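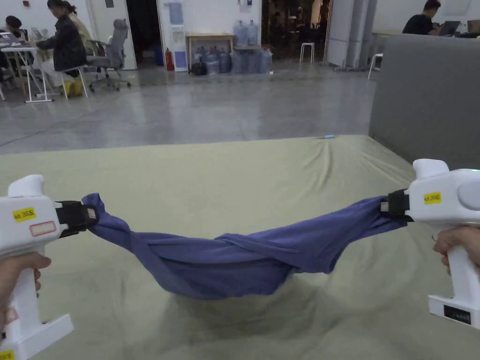

Pale green sheet, blue-purple cloth.

Thread count, and why I stopped caring

Jul 1, 2020

I needed new sheets last month, so I did what everyone does and looked at the number on the package. One set said 1000. The set next to it, for a little more money, said 2000. I stood there rubbing a corner of each between my fingers and could not feel a difference, and I have been annoyed about it ever since.

Thread count is supposed to be the number of threads, both directions, in a square inch of fabric. Fine. But there is only so much room in a square inch. To get up into the big numbers, a maker can twist several thin yarns together and count every strand in the twist. You get a huge figure and a sheet that may well be heavier and hotter than the cheap one.

The store brand I was looking at, Brovard, had a line on the back saying the sheets were "crafted for deeper rest." Deeper than what? Who was measured? I'd love to see the study. The other one, Trodari, promised they would get softer with every wash. So will a dish towel, up to the point where it gets a hole in it.

My friend Esben Zoëga swears by his expensive set and says he sleeps like a rock. He also bought a new mattress the same week, put up blackout curtains and quit drinking coffee after lunch. I pointed this out and he said I was being difficult. Maybe so, but if you change 3 things at once and then thank the most expensive one, I'm going to say something.

What I look at now is pretty dull. I check what the fiber is, and if the label says "cotton rich" I read the small print to see how rich. I hold a single layer up to the light. I check the seams and whether the elastic goes all the way around. And I read the bad reviews first, mostly the ones written after a year, which are hard to find because people love to review a sheet they've slept on for 9 hours.

I ended up with a plain set with no number on the front at all. Are they better? I have no idea. They fit the mattress and they cost less. If they start to pill by the end of July I'll post an update, and I'll probably be complaining about "wrinkle-free" by then too.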